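Shift Notes

The simulator at Destby ran on a workstation in what had been the break room for the packing line. The vending machine had stayed. It hummed at a slightly different pitch from the workstation, and by the second week the operator had stopped hearing either.

She had packed on line 4 for eleven years before the line was closed for conversion. The job title on her new badge was remote handling operator, grade 2. The pay was the same to the cent. The difference was in the hands. On the line she had used both of them for everything, and now she used the right one for a controller and the left one for a key that opened and closed the fingers.

The work was defined in a document from the Nindia office, 14 pages, revised in January. Each task had a start state, an end state and a time limit. The operator moved the simulated gripper to the object, closed on it, lifted it, carried it to the target zone and released it. If the object landed in the zone, she pressed accept. If it did not, she pressed reject and the session reset. Accepted runs were sent overnight to train the controller for the real arms, which stood under plastic on the floor where line 4 used to be.

The document did not say what a good run looked like. It said what a complete run looked like. She asked about this at the start and was told that the two were treated as equal.

They were not equal. A complete run could be one in which the fingers struck the object on the way in, pushed it a short distance, and closed on whatever part of it was left in reach. The simulator allowed this. Its objects did not bruise or tear. She knew from the line that a carton taken by one corner would hold for a second or two and then fold, and that you would find out when it was already over the belt. So she began to reject her own complete runs if the grip was bad.

Her numbers dropped. The shift report compared operators by accepted runs per hour, and the man at the next station, who had come over from the Gough warehouse and had never packed anything by hand, was at the top of it every day. He was not careless. He did what the document asked. He told her once that he thought of it as parking.

The supervisor came by at the end of the month with the report folded in half. He had been a line lead before the conversion and had a way of standing beside a person instead of in front of them.

"You're rejecting completes," he said.

"I'm rejecting bad grips."

"There's no code for bad grips."

"I know there isn't."

He looked at the screen for a while. She had a run open and paused, with the gripper short of the object. He asked her to show him. She ran the approach the way the report wanted it, straight in and fast, and the lift went through. Then she reset and ran it her way. She stopped early, turned the wrist until the opening sat square to the object, and came in slowly. It took over twice as long. On the screen both lifts ended in the same place.

"Looks the same to me," he said.

"It looks the same because it doesn't weigh anything."

He wrote something on the back of the report – she could not see what – and went to the office. The next morning the count was still posted by the door, and her line was still at the bottom of it.

Nothing changed for several weeks. Then the plastic came off the first arm and it was given cartons from the Trorkaven contract, the thin-walled kind, and a technician stood next to it with a tablet. The operator watched through the break room window. The arm went straight in and fast. It took the first carton by the corner, held it for a second or two, and dropped it over the belt.

The technician picked it up, pressed the corner back out with his thumb, and put it in position again.

By the afternoon there was a revised task sheet. It was a single page. A hold point had been added before contact, at which the operator was to stop and check the angle of the opening against the object before going on. There was also a new reject code. A reference view was included with the sheet, for use at both stations.

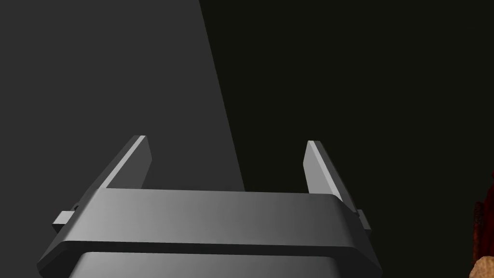
Hold point, simulator view. Fingers open, nothing held.

She read the page twice. The wording of the new step was close to what she had said to the supervisor, with the verbs changed. There was no name on it, and she had not expected one. The packing instructions on line 4 had never had names on them either, and she could have said who was behind most of the lines in those.

The man from Gough leaned over from his station.

"How long do you stop for?" he asked.

"Until it's square."

"It doesn't give a time."

"No."

He tried it. He stopped too far out, corrected, and came in with the wrist still a little off. He looked at it, then pressed reject and entered the new code. It was the first time she had seen him reject a complete run. He reset and tried again.

In the evening the report was posted by the door as usual. Both their counts were down. She took her coat from the hook beside the vending machine and went out through the floor, past the arms. The second one was still covered. Someone had left a stack of flattened cartons at its base, and she moved them off the walkway and squared the edges before she clocked out.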